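Bathroom cleaner wanted, holiday flats at Dikstead

Painemal lets and looks after holiday flats in Dikstead. We need one more person to clean bathrooms on changeover mornings, starting in October. Posted 7/9/19.

The work is basins, taps, baths, tiles and floors. Most flats have a white ceramic basin set on a white vanity cabinet, and guests notice these first. You would wipe the bowl with a cloth, then go over the drain, the tap and the ledges either side. 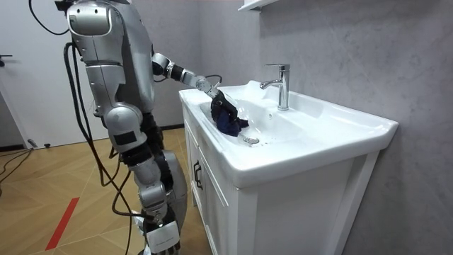

Cloth work in the bowl of a basin, near the drain.

We have more than 100 basins on our books, so a steady pace matters. Cloths and cleaning products are supplied — please don't bring your own bleach.

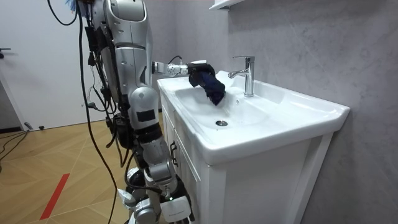 Gertraud Hauser says the taps took her longest to get right, and that new starters should ask for a second dry cloth on their first morning and keep it for the chrome.

You will work in pairs for the first 2 weeks and on your own after that. Cabinet doors and handles are wiped at every visit. Insides are done only when a flat has been empty for a while.
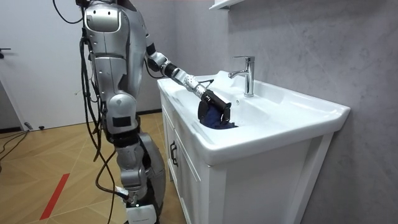 Shifts run from ten until three. Travel between flats is paid, and so is the training morning. You need to be able to kneel, bend and carry a bucket upstairs. Experience is useful but we will train the right person.

Before you leave a bathroom, look over the bowl again for specks and check the overflow opening.

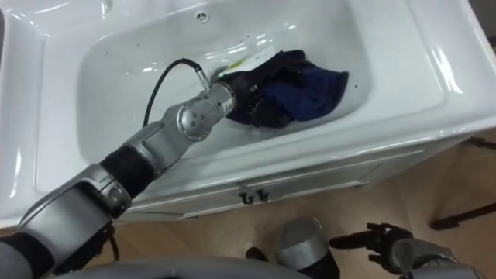

To apply, write to Tobias Lindgren at the Painemal office with your name, a phone number and the mornings you can work. No CV needed — a few lines will do. We ask for one reference, which can be from any past employer.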